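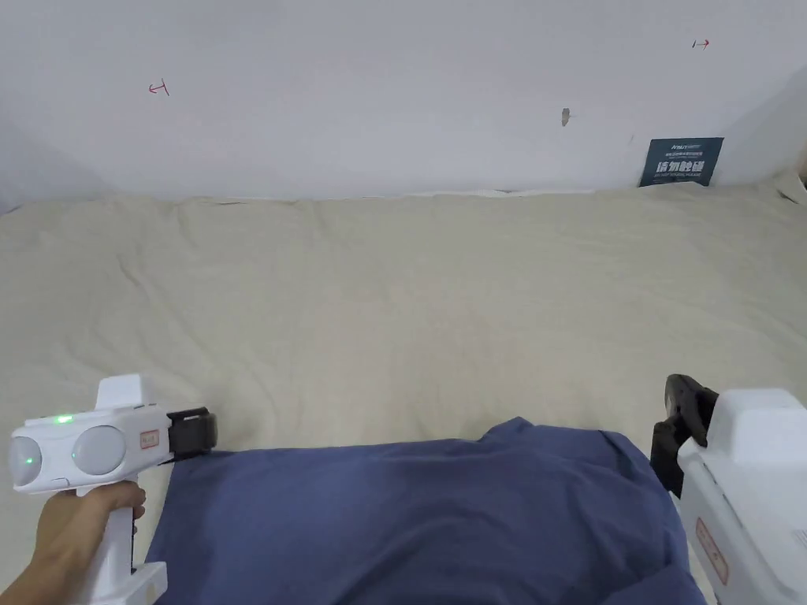

A gripper for each hand and a dark blue cloth between them, on the open day at Drestent.

I had been promised robots. The invitation said so, and so did the banner over the door at Nullenberg, and so did Henrike Reuter, who met me in the corridor with a lanyard and a cup of tea I was told to finish before we went in. What I got, for most of a Friday, was laundry.

Drestent wants a machine that can tidy a bedroom. It has called this machine Butuser, a name Reuter says was chosen by a vote in which she did not take part. Butuser itself was parked at the other end of the building with its arms folded in and a cable in its back, and visitors were allowed to admire it for as long as they liked, which in most cases was a minute or two. The crowd, such as it was, had gathered to watch people doing the chores Butuser will one day be expected to do. They do them holding a plastic gripper in each hand, over and over, so that the software has something to copy.

There is a certain pleasure in watching a grown adult with an engineering degree lose a fight with a T-shirt. You pinch one corner. You pinch another. You lift, and the middle of the shirt, which you had forgotten about, goes its own way. Reuter told me the team wants 900 good folds before it will let the software anywhere near a real arm. By the time I arrived that morning they had 49.

"Forty-nine we're keeping," she said. "I'm not giving you the other number."

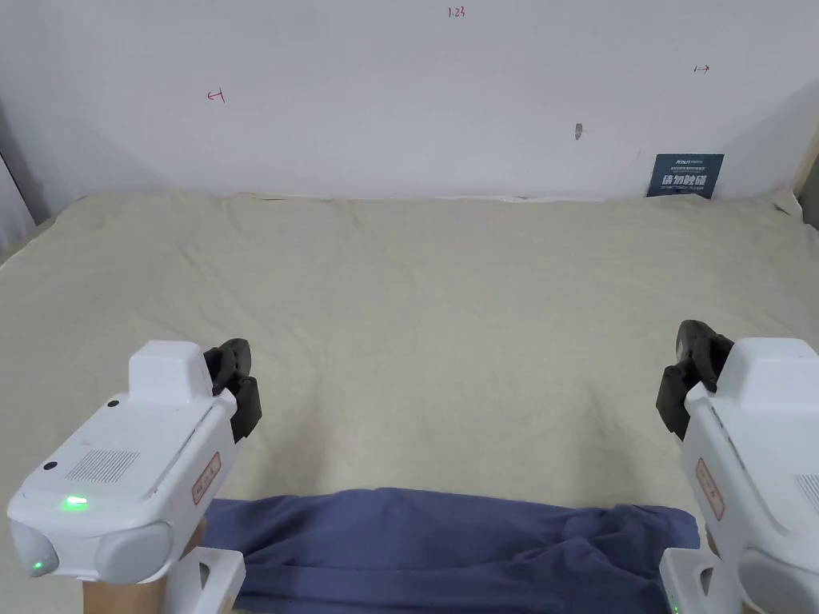 Folding is harder than it looks, and I say so as somebody who was given a go. The grippers are heavier than you expect and they close a shade later than you want them to. After my first attempt Reuter asked, very kindly, whether I folded my own clothes at home. You start each turn with both jaws up over the bare stretch of beige cloth and your elbows tucked in, the little green lights glowing on the white casings, and you try to look at the bunched-up blue thing in front of you as though you had never met fabric before. I found this came naturally. I stared for a while at the wall instead, where 1.23 is written in small red figures, and then I dropped a sleeve.

My fold was not kept.

The demonstrators work in spells and then swap, and between turns they talk about fabric the way anglers talk about weather. Sisay, the software that sorts the recordings, is discussed in the tone other offices reserve for the area manager. Sisay doesn't like a hurried lift. Sisay threw out most of Tuesday. It marks every attempt from nought to 4, and a 2 goes back for a human being to look at, usually Reuter, usually after everyone else has gone home.

I asked whether a person might simply fold the shirts and be done with it. She had plainly been asked before, possibly by her own family.

"You only have to teach it once," she said.

"And socks?"

She looked at the tea I had left in the corridor. 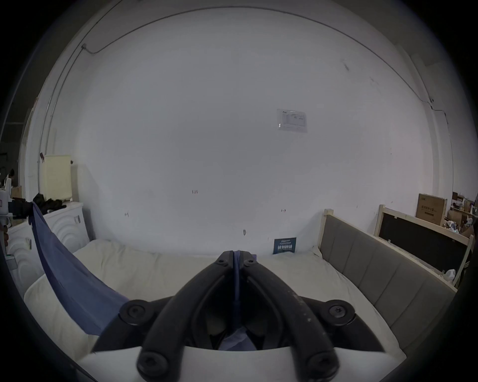 The gripper's own view: blue cloth caught between the fingers, with the mattress beneath.

The afternoon session was better attended, mainly because there was cake. A man next to me, who had brought his two daughters to see a robot, asked which one it was. I pointed him down the building towards Butuser. The girls stayed where they were. They wanted to see whether the shirt would go in half this time, and when it did, more or less, they clapped, and the woman with the grippers took a small bow without letting go of anything.

Drestent expects to show Butuser folding something by itself in December. Reuter would not be drawn on what. A flannel, I suspect.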